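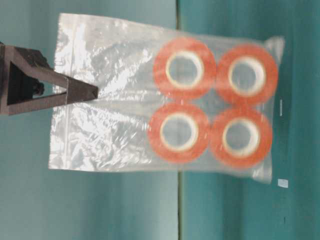
Santeri Partanen says that tape should never be closed in plastic, that it must breathe like bread, and that I will be sorry by July. I have kept my tape in zip bags for a long time, four rolls in each bag, and now I am not sure if I do it right.

I sell small paper goods from home and I use a lot of red tape for closing the parcels. Before, the rolls were lying in a drawer. They collected dust and hair on the sides, and after some months the edge of the tape became gray and a little fluffy. When I pulled it, the tape split into a thin strip and I had to look for the end again with my fingernail. So I bought clear zip bags. The dust problem is gone.

My bags are quite long for this purpose. Four rolls go in the bottom, two and two beside each other, and the other end of the bag stays empty and wrinkles. I close the zip fully. The bags stand in a box on the shelf in the hallway, which gets warm in summer.

What I would like to know:

- Is it bad for the glue if the bag is closed completely?
- Should the rolls lie flat or stand on their edge?
- Should I put something between rolls which touch each other?
- Is it better to use a smaller bag, or can I fold the empty part?

I have 486 of these bags left, so I would prefer an answer where I can still use them. Thank you in advance and excuse my English, please.

*Posted by Skellinora in Home Office & Packing* 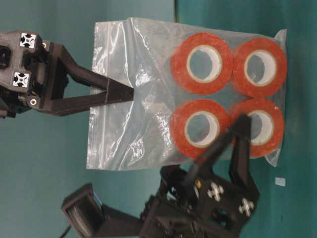
## Toivonen

I worked in a stationery shop for many years and we had the same discussion every summer. A closed bag is fine. Tape does not need to breathe. What it does need is a place that is not too warm and not in the sun. Warm glue gets soft and comes out a little at the sides of the roll, and then the sides stick to everything: the bag, the other roll, your fingers. I think this is what your friend has seen, and he blamed the bag for it.

One warning about closed bags. If you put the rolls in on a damp day and then move the box to a cold place, you can get moisture inside, and the cardboard core swells and loses its shape. I would leave the bags open in a dry room for one evening and close them afterward.

Now your other points, in your order.

**Flat or on edge.** Flat, with the hole facing up. If a roll stands on its edge in a warm place with weight on it, it can go slightly oval, and then it jumps on the dispenser. For a few weeks it makes no difference.

**Something between them.** Your rolls lie side by side in one layer, so they touch only at the outer surface. You do not need anything there. If you stack the bags, the rolls press on each other with their flat sides, but there are already two layers of plastic between them. If you ever stack rolls without a bag, cut a piece of baking paper.

**The empty part.** Press the air out, close the zip, and fold the empty half under the rolls. Then the bag lies flat and takes half of the place in your box. Please don't roll it tightly, the zip will open by itself.

And take the box out of the hallway if you can! The floor of a bedroom closet is usually the coolest place in an apartment.

## Brokwood

just keep it in the drawer. I have had one roll since we moved in and it still works. if the edge is dirty wipe it with a bit of rubbing alcohol on a cloth and wait until it dries

## Santeri Partanen

I see that I am mentioned, so I will defend myself a little. I did say bread, yes. My rolls were in closed bags on the back shelf of a car for one whole summer, and when I opened them the sides were like jam. After reading Toivonen I must admit that the car was maybe the bigger part of the problem.

I would still add one thing. Fold over the end of the tape before you put an opened roll back in the bag, one small corner is enough. With clear red tape the end is almost invisible on the roll, and through the plastic you will not find it at all. Also write the month on the bag with a marker, on the empty part where there is space, and use the oldest bag first.

### Skellinora replied

Thank you, all three. I have moved the box to the closet and I folded the bags as Toivonen wrote. The zip holds. The dirty rolls from the drawer I will try with the alcohol this evening, there are still a few of them and I don't want to throw them away.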